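Meinecke Cloth Handling Set: README and house rules

Hello, and thank you for taking the time to read this before opening the archive. I know most people go straight to the data folder (I do it myself, every time), but this set comes with a fair number of rules about how it was recorded and how we would like it to be used, and you will save yourself a puzzled afternoon if you read at least the first half.

What is in the set

There are 2,147 recordings of two-handed cloth work: picking up, rolling, folding, passing and laying down. Of these, 743 are rolling and unrolling, and those are the ones people write to me about most. The rest are sorted by task in folders with plain English names. Every recording has a short text note next to it, written by the operator the same day, and I would gently encourage you to read the notes. They are chatty in places, but they often hold the one thing you need to know.

The recording rules, version two

Veronika Lüthi wrote the first version of these on two sheets of paper, and they have grown since. They apply to everyone who records for us, including guests and including me.

Start every take with the fingers open and away from the cloth. Come in slowly and close only once both fingers are beside the fabric. If you have to poke at it to find the edge, that's fine, keep going and write it down.

When two grippers share one piece of cloth, one holds and one moves. Please agree on which is which before you start! We lost a good part of September to takes where both operators pulled at once, and the cloth went wherever it liked.

Pinch an end or an edge, never the middle of a flat area, unless the task sheet asks for it. Take enough fabric that it won't slip, but leave the stitching alone if you can.

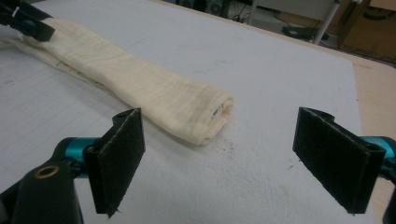
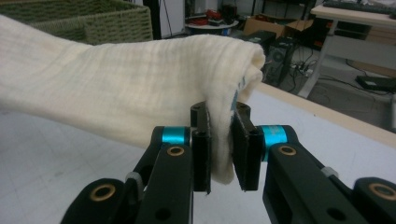 Look over the finger pads between takes and pull off loose threads and lint. A tuft of fluff changes the grip more than you would think, and it also ends up in front of the lens at the worst possible moment.

Do not tidy the cloth by hand in the middle of a take. If it slumps, lets go or folds the wrong way, finish the attempt, mark it as failed and begin a new one. Failed takes stay in the set. There are 84 of them in the rolling folder alone, and I am rather fond of them, as they have taught our models more patience than the clean ones did.

Keep faces, screens and paperwork out of view as far as you can. Ordinary room clutter is welcome and we don't stage the background.

Labels

Each take is marked done, partly done or failed. "Done" means that the cloth is in the state named on the task sheet and both grippers have let go of it. A second person checks 525 of the takes without seeing the first label, and where the two disagree we keep both. You will find them in separate columns, so please don't average them.

Known problems

The older takes from the Luvar room are darker than the others. Some notes mix up left and right, mostly mine, I am sorry to say. Timing between the two grippers can drift a little in long takes, so check the sync column before you train on pairs.

Using the set

Research and teaching are both fine. If you publish, tell your readers which folders you used and whether you kept the failed takes. Please don't use the set as proof that a machine is safe to work next to people, as it was never made for that and holds nothing on contact force.

Corrections go to Imke Rieger, with the take name in the subject line. Small ones are just as welcome as big ones.

Last edited 14 Feb 2023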